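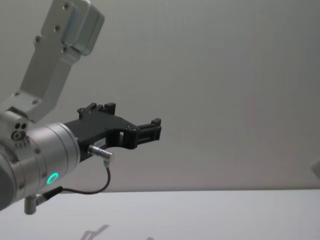 Re: Winter evenings at the library, and the bread question

From: Tomos Pumphrey
To: Plollden neighbours list
Date: 3rd June

Hello all,

Sorry for the slow reply, I've been up to my elbows in marmalade (the neighbours' tree has gone mad again and I can't say no to a bucket of free oranges). Zineb, your message was lovely to read and I've kept it below so people who missed it can catch up.

Zineb Radwan wrote:

> Dear everyone,
>
> A few of us were talking after the May swap and wondered whether
> we could bake together over winter, in somebody's kitchen or in
> the hall on Ilau Street if we can get it. I would like to learn
> sourdough properly. Mine comes out flat and grey and my
> children have started calling it "the tile". Sze-wing has offered
> some of her starter to anybody who wants it.
>
> My questions are: how many would come, which flour do people
> like, and is it silly to do this in the cold months when
> everything takes so long to rise?
>
> Warmly,
> Zineb

First things first, it isn't silly at all! I much prefer winter for it. In January my dough goes from sleepy to soup while I'm hanging out the washing, and in that heat I have to keep popping it in and out of the fridge like a naughty cat. In the cold you can mix after tea, leave it on the bench overnight and it will wait for you quite politely. My kitchen is an icebox until the heater's been going an hour, and I still get a decent loaf by lunchtime. If yours is colder than that, the oven with only the light on is a good spot. Put a note on the door, though. I once preheated mine with the dough still inside, in a plastic tub, and we had the windows open for two days.

On flour, I've tried most of what the shops here carry and I keep coming back to plain old bakers flour with a handful of wholemeal thrown in. Ho-yin Wan swears by rye for feeding the starter and I have to admit hers is livelier than mine, it fairly climbs out of the jar. Please don't anyone go and buy the fancy imported stuff for your first go. You'll be cross if it flops, and the first one might well flop, and then you make breadcrumbs or a pudding and have another try.

Now, the tile. Zineb, without seeing it I'd guess your starter is going in hungry. Feed it, wait until it's puffed up and full of bubbles, and only then mix your dough. That made more difference to mine than all the folding and stretching and special baskets put together. The other thing is to bake it darker than you think you should. My mother used to knock on the bottom of a loaf as if somebody might answer, and I still do it.

For anyone who wants to have a go before we meet, this is what I do for one smallish loaf. It's my own scribble off the back of a power bill, so take it as a starting point:

408 g bakers flour
52 g wholemeal
a good big spoonful of lively starter
2 teaspoons of salt, the flat sort of teaspoon
enough water to make it sticky but not sloppy

Mix it all up, rest it half an hour, then fold it over on itself whenever you're passing through the kitchen that evening. Shape it in the morning, let it puff up again, and bake it in the heaviest lidded pot you own. Lid off for the last stretch. Then leave it alone till it's cool, which I've never once managed.

As for where, I'm very happy to have four or five people here, but the oven only fits one pot at a time and the dog will want to be involved. The hall would be much better if it's free. Chia-jung Chien had the key last winter for the soup nights, so Chia-jung, if you're reading, could you let us know who to ask these days? I do remember the left-hand oven running very hot and the right-hand one sulking, so we'd want to try them both out first.

I can bring two mixing bowls, a set of scales, my big pot and as much marmalade as anyone can carry. We'd need more tea towels, and somebody with a proper bread knife, as mine couldn't get through a sponge cake.

Sze-wing, yes please to some of your starter, I'd love to see how it goes next to mine. I'll swap you a jar of the marmalade, the thick-cut one.

Put me down for either evening,
Tomos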